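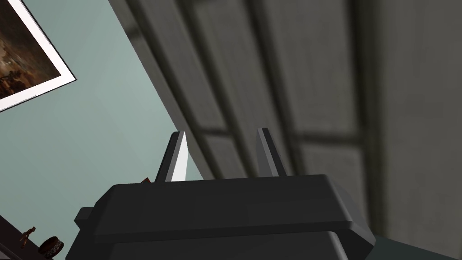
Search this site Go

Dornon Media Lab – Minutes, August meeting

Print | E-mail

1. The minutes of the previous meeting were approved without changes.

2. Projection wall. Fekora has quoted 3759 for the replacement projectors, against a budget line of 4000. The quote was accepted.
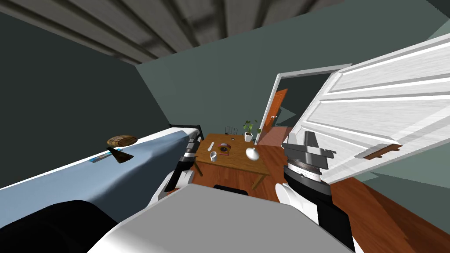

3. Headset loans. The Cantero exhibit recorded 968 visitors. Members agreed to extend loans through the fall – subject to a signed form for each borrower.

4. Dirari sound installation. Deferred.

The meeting closed at 4:40 p.m.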